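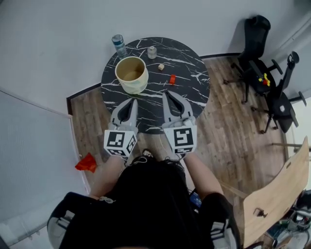

Page last changed: Monday, 16:40

Tracking Quality Belongs in the Planner

The Kuvus planning group holds that pose error should reach the planner as data. Current practice in most toolchains, our own included, is to filter hand-held gripper recordings once and pass on a single clean path. The planner then treats every point as equally certain.

Printed markers on a white cube give good position estimates while they face the camera. When the wrist turns, the estimate weakens, and a glossy tabletop may add false corners. In our June review of 1,289 recordings, 922 passed the filter. Of those, 400 contained at least one stretch in which the pose had been filled in by smoothing. The files carried no record of it.

Ilir Radulović has argued that a stricter filter would suffice. We disagree. A stricter filter discards the close work near cups and bottles that planners most need. We recommend that each pose be stored with its error estimate, and that Furkar reject any file lacking one.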